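Livumport-list mailing list
Date: December 6, 2023
Subject: Re: Saturday's game and the coach, pls read
To: all list members

Quick one as I'm on my break, will do a proper round up when I get in tonight.

On Sat 18:42 the away travel mailbox wrote:
> Evening all. Just so everyone has it in one place. The coach for
> the Skallov game goes from the ground at 9 sharp, not half past
> as it says on the poster. Seats are first come first served and
> we had 96 names down at last look, so that's two coaches near
> enough full. If you've put your name down and can't go please
> say so, there are people waiting.
>
> Second thing. Several of you have asked whether the club means to
> play the Penrose cup tie at home or give up home advantage and
> take the bigger gate over there. I don't know. I did ask. What I
> was told is that a decision will be made "in the new year" and
> that the pitch is part of it.
>
> Third. After today's performance I don't want to hear the words
> "playing out from the back" again until the clocks change.

Agree with the third one most of all.

Coach first. I'm down for two seats and only need one now, so please take one off me and give it to whoever's top of the waiting list. Same pick up for me, the lay-by after the roundabout, not the ground. Last time the driver sailed past and I had to ring someone on board. Could it go on the sheet in big letters please.

Is it 9 for both coaches or just the first? Last season the second one left twenty minutes after and missed the kick off, and the goal, which as it happened was the only one we scored away from home that month.

Right, the cup tie. My view for what it's worth. Play it at home. I know the argument, they can get a lot more in than we can and half of a big gate beats half of a small one. But we've had one decent cup run since I started coming and it was built on nobody fancying our place in January. Slope, wind off the estuary, dressing room with the one radiator. Take it to their place on a flat pitch and we're three down by half time and clapping the lads for effort.

Also the gate isn't what people think. We had 855 in for the derby and that was a bank holiday with the sun out. Against Penrose in midweek, on a cold night, I can't see their lot turning out in huge numbers either. So the big payday might not be there, and we'd have given away the tie for it.

What is true is the pitch. The far goalmouth is a disgrace. It was bad in October and they've put sand on it and now it's bad with sand on it. If it gets called off twice we'll end up switching anyway, so somebody needs to be on at the club to get the covers out BEFORE the frost this time.

Now Saturday. For those who weren't there, you did well. We started ok, I thought the first ten minutes were as good as we've been. Pressed them high, won three corners, all of them straight to the keeper. Then the free kick, which was never a free kick, but you still have to mark people. Their number 5 had time to take his coat off. 1-0. After that we just stopped. Passing it across the back four, back to the keeper, across again, then a long one out of play. Happened so many times the lads behind me started cheering the throw ins.

Second half a bit better when the two subs came on. Why they don't start I have no idea. The young winger went past his man every time he got it and we gave it to him maybe four times. Hit the post, had one cleared off the line (I was level with it, it was over, but I would say that). Then they broke and that was that, 2-0, and people were off to the car park.

I don't think it's time to change the manager by the way, before this turns into one of those threads. He lost his best midfielder in August and got no money for a replacment. But he has to try something else. Two up front at home, please. Just once.

Other bits while I remember:

Programme. They've gone up again and there's less in it. Four pages of adverts and a quiz with last season's answers. If any of you have spare copies of the autumn ones I'm missing the Karton game, home, league not cup. Will pay postage.

The 100 club draw. Has it been done? I've paid and not seen a number come round. Not complaining, just if I've won I'd like to know before Christmas lol.

Tea hut. Out of pies before half time AGAIN. They know how many come. If you order for 200 and more than that turn up in the cold then this is what happens.

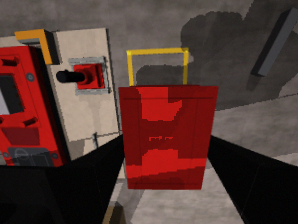
Red case in a black gripper (computer render).

Fixtures page itself still needs doing. The December games are right but two of the January ones have moved and it still shows the old dates. If the league site has the new ones can someone paste them here and I'll put them in, I can't get it to load at work.

Lastly the under 18s are at home Sunday morning, 10.30 kick off, free to get in, and they are playing much nicer stuff than the first team at the minute. They've got a lad at left back who'll be in the senior side by Easter if there's any sense. Worth getting up for if it isn't lashing down. Bring your own tea, see above.

Got to go. Can whoever does the coach sheet reply to just me about the lay-by, no need for it to go to the whole list.

Up the Port

--
To leave this list send a blank message with "unsubscribe" as the subject.
Replies go to everyone by default so check before you hit send.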